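Skastitov laundry assistant, reviewed after a season at a small guest house

I manage housekeeping at a place with 22 bedrooms in Bulladport, and in January the owners decided that what we needed was a robot. I had asked for a second dryer. What follows is my view of the Skastitov after living beside it since then, for anyone whose owners have been to the same trade show.

What you get is a two-armed machine with proper hands, a login for the training site, and a binder. The binder is good. Andau, the dealers, sent a fitter who was with us from breakfast until 3 in the afternoon, most of it spent moving the folding table and asking where the sun came in. The hire is 800 a month, service visits included, and the contract says plenty about what counts as a visit.

Its job is the small wash: cloths, flannels, napkins, the odd cushion cover. You put the things in a basket on the floor in front of the washer, press start on the tablet, and it moves them across to the drum a piece at a time. Sheets it can't do. It tried a king-size fitted sheet in the first week and we all stopped work to watch, so you can add that to the running costs.

On speed, I won't pretend. Beatrice Mwakyusa has run our laundry for eight years and can fill a drum while telling you about her sister's extension. The Skastitov takes nearly 22 minutes over a load she'd have in before the kettle clicked off. Its argument is that it will do so at five in the morning without anybody having to be there, and that turned out to be a better argument than I wanted it to be. Beatrice now starts at 8. She used to start at six, and she has mentioned the lie-in more than once.

What has changed for the rest of us is mostly the tidying. The basket has to be the right sort (shallow, so the hands can reach the bottom) and it has to go in the right spot. The washer door must be left wide open. Everyone on the late shift has had to learn to leave the room the way the machine likes it, and there is now a strip of tape on the floor that people respect more than the fire door. We also sort more carefully than we did, as it will wash a biro with the same devotion as a napkin. 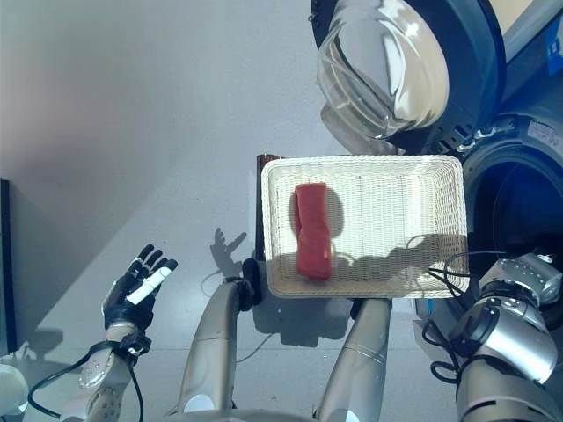
One red item in the basket, washer door open.

Nobody's hours were cut, which I insisted on having in writing before the thing was plugged in, and I'd advise you to do the same. Beatrice's early hours moved to the linen store and the mending, which had been waiting since the last manager. She also does the robot's morning check, and for that she got a small rise after I pointed out that the fitter gets paid for much the same thing. The younger staff were less bothered than I was. One of them says good morning to it.

Grumbles: the tablet logs you out while your hands are full. The cables need watching when you mop. The alert for a dropped item is a three-note chime, identical to the one on our front desk bell, and for most of a fortnight reception kept greeting an empty hall. Medina, who run the support line, say the sound can be changed in the next update – they said so in the last update too.

I'd hire it again for a place our size, on the monthly terms, and I wouldn't buy one outright. If you only run one or two loads of smalls a day, spend the money on your people's wages or a better iron. Three stars out of five, and I would still like the dryer.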